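Why Does a Cup Stay Standing?

A page for curious children, written by Ese Dauda

Every day you put a cup on a table and you walk away. 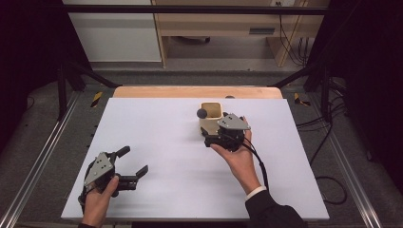 When you come back, the cup is still there. It did not roll away and it did not fall over. This is so normal that we do not think about it. But a cup has to do several things right before it can stand quietly in its place, and today we will look at them one by one.

The table must be flat

Put a marble on a table. If the marble begins to roll, the table is not level. One side is a little lower than the other side, even if your eyes can't see it. A cup has a flat bottom, so it doesn't roll like a marble, but on a table with a strong slope it can slide.

A board is a good help when you want to do experiments with cups. You lay it on top of the table and you get a clean and flat place to work. A white board is very nice for this, because you can see every small drop and crumb on it. If the board rocks when you press the corner, look under it. Maybe there is a pencil.

The heavy point

Everything has a point that scientists call the center of gravity. It is a difficult name. In my family we called it the heavy point, and I will use this name here.

The Earth pulls on every part of the cup. The heavy point is the place where we can imagine that all this pull comes together. In an empty cup, the heavy point is in the air inside the cup, near the middle! You can't touch it with your finger and feel something special, but it is there.

Now comes the rule. Draw in your mind a line from the heavy point straight down. If this line goes through the bottom of the cup, the cup stands. If you tip the cup so much that the line goes outside the bottom, the cup falls.

Try it with a plastic cup. Tip it slowly with one finger near the rim. At first it wants to go back. You can feel it push on your finger. Then there is one moment when it doesn't want to go back and doesn't want to fall. After this moment it goes over, and you should catch it.

Wide bottom, narrow bottom

A cup with a wide bottom is hard to knock over, and a cup with a narrow bottom is easy. A wine glass has a thin leg, but look at its foot. The foot is made wide to help it.

What about a full cup? Many children say that a full cup is always safer because it is heavy. This is only a part of the truth. If you fill a tall cup only a little, the water sits low and the heavy point goes down. It becomes steadier. If you fill the cup to the top, the heavy point goes up again. The cup weighs more, so you need a stronger push, but you don't need to tip it so far.

Round or square?

Most cups have a round mouth. Some cups have a square mouth with soft, rounded corners. Both can stand very well, but they are different when they fall. A round cup rolls, and sometimes it rolls off the table. A cup with flat sides often stays where it fell.

Drinking is different too. From a square cup it is easier to drink at the corner, where the water comes together like in a small river. My cousin Hadiza Babalola drank from the flat side one time and the milk went to both sides of her face.

Push low, push high

This is my favorite experiment. You need a plastic cup, a board or a table, and a kitchen scale if you have one.

1. Put 100 grams of dry rice in the cup.
2. Push the cup slowly with one finger, very near the bottom. What does it do?
3. Now push it at the rim, with the same finger and just as slowly.
4. Put a damp cloth under the cup and do both pushes again.

When you push low, the cup usually slides. When you push high, it likes to tip, and on the damp cloth it tips even more easily. The cloth holds the bottom of the cup and doesn't let it slide. This holding is called friction.

If you want to move a tall cup without holding it, push it near its base. With two hands it is even better, one on each side, so that the cup can't turn away from you.

Words to remember

Center of gravity: the heavy point of a thing.
Level: flat, with no side lower than the other.
Friction: the force that holds two things back when one wants to slide on the other.
Rim: the top edge of a cup.

A question for dinner time

Which cup in your kitchen is the hardest to tip over? Make a guess first, then ask an adult if you may test the cups that can't break. Wipe up the water after.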